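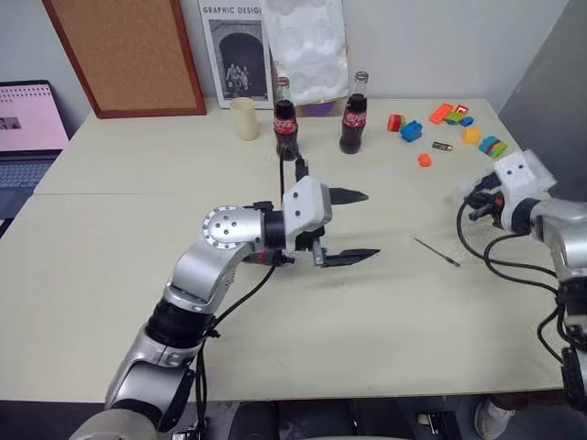 Visitor Information: Frequently Asked Questions

When is the best time to visit Skurkavero?
The old town and the harbor are open to visitors all year. July is the busiest month, and hotel rooms near the waterfront should be reserved well in advance. Guests who prefer mild weather and shorter lines may wish to travel in late spring.

How do I reach the island of Clarnska?
A passenger ferry leaves from the east pier every day at 8 a.m. and returns in the late afternoon. The crossing takes some 3 hours. Cars are not carried.

Do I need a ticket for the Choi Gardens?
Entry to the lower gardens is free. A ticket is required for the upper terraces and the tea pavilion, and may be bought at the main gate. Children under eight enter free of charge when accompanied by an adult.

Are guided walks offered in English?
Yes. Walks in English begin at the Movine Gate and last two hours. Groups are led by licensed guides under the direction of Mayuree Chantharasri, Head of Visitor Services. Private walks can be arranged by written request.

Is the bell tower accessible to all visitors?
The tower is reached by a staircase of 300 steps — there is no elevator. The ground floor museum has a ramp and accessible restrooms.

May I bring a dog?
Dogs on a leash are welcome in the old town and on the ferry. They are not admitted to the gardens or the museum, with the exception of service animals.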